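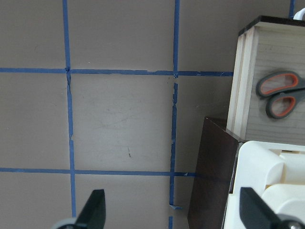

Blue painter's tape, laid out in a grid.

Reading Room > Books and How They Get Made > Can You Trust the Back of a Book?

Can You Trust the Back of a Book?

Pick up a fantasy novel and turn it over. There is a good chance somebody on the back is shouting at you. "Thrilling!" "A masterpiece!" "I could not put it down!"

Should you believe them? Maybe. Let's look at who is doing the shouting first.

What is all that writing?

Most back covers have two kinds of writing on them. The first kind tells you a bit of the story. It says who the hero is and what goes wrong, then it usually stops just before the good part and asks a question like "Can she save the kingdom in time?" (She probably can. There are three more books.)

The second kind is praise. It is a sentence or two from another person saying the book is great. People who work with books often call this a blurb. To make things confusing, some people use the word "blurb" for the story part too. In this article it means the praise.

Both kinds of writing have the same job. They are there to help sell the book. That doesn't make them lies. A poster for a school play wants you to come and see the play, and the play might be very good. But you wouldn't expect the poster to say "The second half is too long."

Who writes the praise?

Some of it comes from reviews. A reviewer reads the book, writes what they think for a newspaper, a magazine or a website, and the publisher picks out a sentence.

A lot of it comes from other authors. The publisher sends out copies of the book early, months before you can buy it, and asks writers if they would like to say something nice. Look at that question again. Nobody is asking them to say something nasty. A writer who hates the book will mostly keep quiet, or say they are too busy. So you only ever see the answers from people who said yes.

Let's use a book to see how this works. It is called The Salt Gate of Unmont, by Arnout Van Rooij. It's a story about two sisters who live in a city called Plukevar, where the river runs uphill for one week every February. One sister gets lost behind the gate and the other has to go in after her. The back cover has four pieces of praise on it.

One is from an author named Ateş, who calls it "the best quest story in years." That sounds wonderful! Then you read the thank-you page at the end of the novel, and Van Rooij thanks Ateş for being his friend and for reading the first chapters. Hmm.

Does that mean Ateş was fibbing? No. People can love their friends' books, and friends are often friends in the first place when they like the same kinds of stories. Still, if your best friend told you your drawing was the best in the school, you might want to ask one more person. 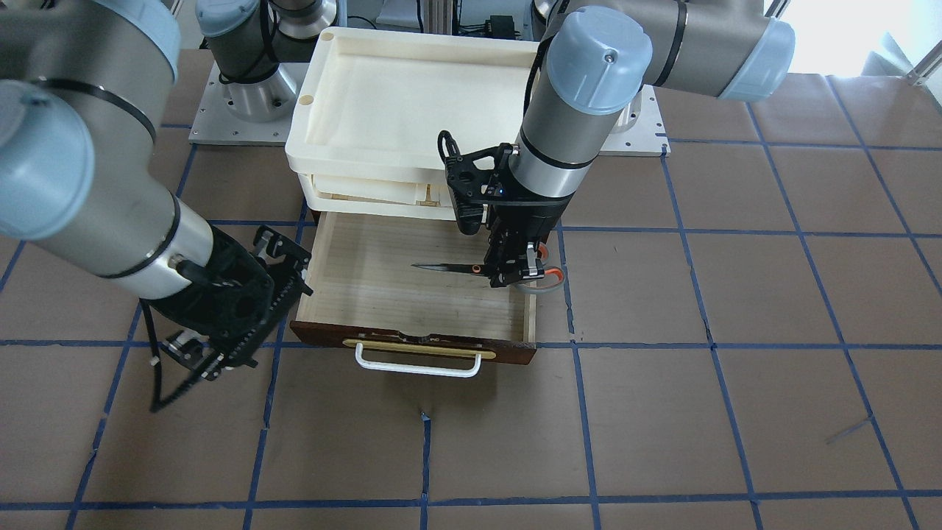 A drawer pulled out, with a pair of scissors inside and white trays stacked above.

What does "bestselling" mean?

Less than you'd think. There are many different bestseller lists. Some cover a whole country. Some cover one shop, or one kind of book, or one week. A book can be at the top of a very small list on a Friday and be gone from it by Monday, and the word "bestselling" can stay on the cover for as long as the book is printed.

The Salt Gate of Unmont says "Bestselling" in gold letters. It does not say where or when. The small print inside says the first printing was 2000 copies. That is a lot if you had to carry them up the stairs. It is not a lot for a book that is supposed to have taken over the world.

Try this when you see the word: ask "On which list?" If the cover tells you, good. If it doesn't, treat the word as decoration, like the gold letters.

What about prizes?

Prizes are trickier. Some are hard to win. The judges read piles of books and argue for weeks. Others are open to anyone who pays a fee to enter, and a few of those hand out so many awards that it would be harder to go home without one.

Van Rooij's book has a round silver sticker that says "Dostunen Award Finalist." A finalist is someone who got close to winning. How close? The Dostunen Award list for that year has 122 entries and 50 finalists. So nearly half of the books got to be finalists. You can decide how impressed you are. I'm a little bit impressed.

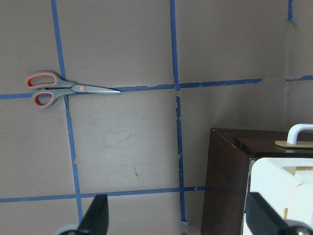

Strips of blue tape. The end of one has been torn.

And the stars?

Online, books get stars from readers. This feels fairer, since readers aren't being paid to sell anything. Mostly that's true. But check two things.

First, how many people voted? Five stars from six people could be five stars from the author's family. The Salt Gate of Unmont has 2445 ratings on one website, which is enough that a few proud cousins can't change the result much.

Second, what do the middle reviews say? The five-star people often just write "LOVED IT" and the one-star people are sometimes cross that the package came late. The three-star people tend to tell you something useful, for instance "great dragons but it takes nine chapters to leave the house." Now you know something. Maybe you like nine chapters in a house. 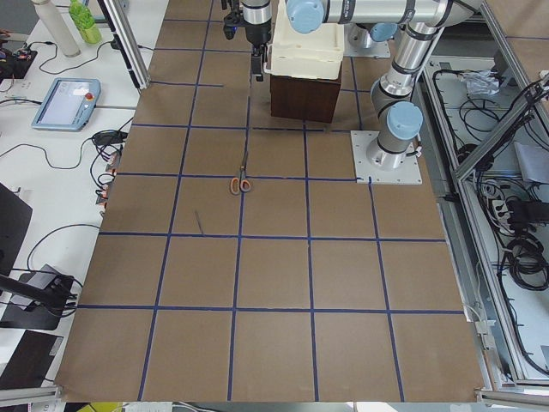
Those three little dots in a piece of praise deserve a close look. They are called an ellipsis, and they show that some words have been left out. Often this is harmless, and a long sentence just got shorter. Think of the pair of scissors with the orange handles, lying there on the brown paper: you can use a pair like that to trim a ragged edge, or to snip out the one bit you didn't want anyone to see. Say a reviewer wrote, "This could have been a thrilling adventure, if the author had remembered to put the adventure in." With enough snipping, the back cover could read "...a thrilling adventure..." Every word is real. The meaning has been turned around. A fair publisher won't do that, and most authors would be embarrassed by it, but you should know that it can be done.

If you want to check, look for the whole review. Type a few of the words from the cover into a search engine with a grown-up's help, or ask a librarian. Sometimes you'll find the reviewer really did love it. Sometimes the full review is nowhere to be found, and then you can shrug and put the quote to one side.

So how do you choose?

Read the first page. It is the one part of the book that can't be written by the author's friend. If you want to know what happens next, read page two. Do this in the library or the shop, standing up, before you've looked at the back at all.

Ask someone who likes the things you like. Ask them what they didn't enjoy as well. A person who can only say "it's amazing" may not have gotten very far — or may have only read the back cover.

As for The Salt Gate of Unmont, I read it to the end. The river is very good. The gate takes too long to open. I would not call it the best quest story in years, but I did stay up past eleven to find out about the sister.

Words to know

Blurb: praise printed on a book, or sometimes the short piece about the story.
Ellipsis: three dots that show words are missing.
Finalist: a person or book that reached the last round of a contest.
Printing: a batch of copies made at one time.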